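Home Organization Basics, Handout 4: Clearing and Resetting the Dining Table

March
By Geeta Rana

Print this page | E-mail this page
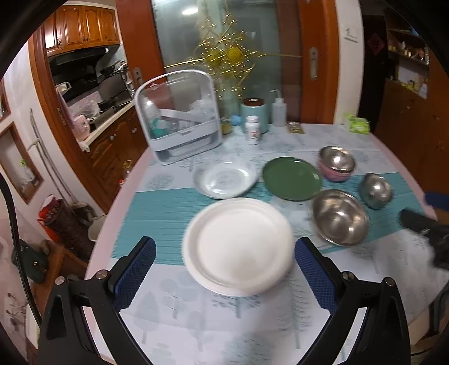 Last time we did drawers, and I promised you the dining table next, so let's get into it! The table is the hardest surface in most homes and it isn't because people are messy — it's because it's flat, it's in the middle of everything, and it's at exactly the right height to put something down on. Dishes come to it, the mail comes to it, and by evening you've got three different jobs sitting on one cloth. Look at what ends up sharing a round table: white plates, a dark green plate, a glass one with a white rim, stainless steel bowls in a couple of sizes, and behind them a storage box of bottles, a canister, a small medicine bottle and a pack of wet wipes. Two families of things, really. There's the dishes, which belong to the kitchen, and there's what I call the residents, the stuff that has moved in and plans to stay. We treat those two very differently, so keep them apart in your head before you pick anything up.

Start with the dishes

I know some of you want to start with the residents (Nazar, I'm looking at you) but please don't. Dishes are easy, you already know where they go, and once they're off you can see the cloth again, which cheers everybody up.

Stack by shape first and size second. Flat things with flat things, biggest on the bottom. Bowls nest inside bowls, again with the biggest on the bottom, and if a little one has rolled over on its side, set it upright before you go hunting for its neighbors. Steel bowls are forgiving and loud. Glass is neither, so I like to carry a glass plate by itself or put it at the very top of a short stack. Keep a stack low enough that you can hold it with your elbows close to your body. Abbas asked me how high that is and I still don't have a number for him, sorry! If you're leaning back to balance it, put some down.

Mixed sets are fine, by the way. One green plate among the white ones is a plate. It goes with the plates. I've watched people stand there holding the odd one for a full minute, wondering whether it needs its own spot.

Then the residents

Take them in this order:

1. Medicine. It gets its own home, up high and closed, even if you take it with meals. Leave yourself a note by your place if you're worried about forgetting.

2. Anything that gets used at the table every day. It may stay, but in a box with a handle. A clear one is best for this, so you can find the bottle you want without unpacking all of them. One box only. When the box is full, something has to leave before something new comes in.

3. Jars and packets. Check the dates, close them properly, and walk them back to the shelf.

4. Wipes and cloths. Near the table, sure, on the table, no. Mine hang in a bag on the back of a chair and that has worked for years.

5. Whatever is left over. Crumpled things, wrappers, the lid that fits nothing. Decide on the spot — keep or toss — and no "for now" pile.

A word about runners

Stepan brought this up and it's a good point. A runner down the middle looks lovely, and it's also a kind of parking strip, with things drifting onto it and staying there. I wouldn't give mine up. I just lift it and shake it out every time I clear, and that means everything has to come off it first. Tablecloths with a busy print hide crumbs beautifully, so run your palm over the whole thing before you decide it's clean.

For next time

Clear your own table once after dinner and once in the morning, and write down what you found the second time that wasn't there the first. Short notes are plenty. Last term we had 13 sets of notes and the same few items kept turning up, mostly keys and hair ties. Bring one resident you can't find a home for and we'll work it out together. Vsevolod, you still have my label maker, so bring that too please!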